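The Blue One

My mother sent the box from Fosville in March. For nine months I did not open it. I carried it from one apartment to another, and it cost me 193 dollars to move things I did not want to look at.

Then I began to work at Wendt, where we fold clothes at a long table. My table has a white sheet on it, and the sheet is never flat, even if I pull it from every side. In the same big room the office people sit at their desks. They are quiet. I like that they are quiet.

One morning I took the box with me on the bus. I thought that here it would be only clothes.

The first thing in it was blue, a pale blue, very crumpled. My brother wore it the summer we lived near the lake in Osach.
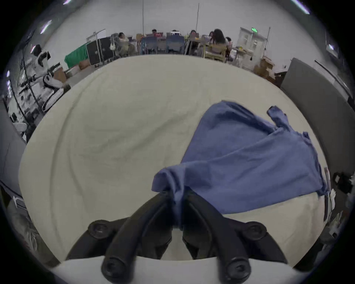
I folded it the way she taught us, sleeves to the back, then half, then half again. It was not good. I opened it and started again. A woman at the desks coughed, and a telephone was ringing for a long time.

At five o'clock I put the box under my coat and went home to call my mother.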